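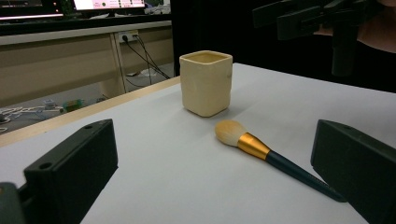

Right, small thread on what I've been up to with Pukmont, our grasp planner. It finally has a replay tool and I'm very pleased with it!

**2/** Old way: run a demo, squint at a log, guess. New way: scrub the video and both gripper tracks together, with the width curve underneath (it's so much nicer, I keep playing with it).

**3/** First thing it showed me: our left and right clocks drift apart by 47 ms over a long recording. That explains a LOT of odd handovers.

**4/** Long thin things like a makeup brush are my favourite test. Where along the handle do you close? Pukmont used to love the very tip. Now it scores grasps by distance from the balance point too.

**5/** Re-ran all 1,494 clips overnight with the clock fix in. Only 30 still fail to line up, and most of those are dropped tracking. Loads better than October.

**6/** Huge thanks to Elfriede Bühler for the resampling code, which is lovely and short.

**7/** Next up: shiny surfaces. Glazed cups and metal collars still give the depth estimate a wobble. Ideas very welcome, I've got a branch open for it!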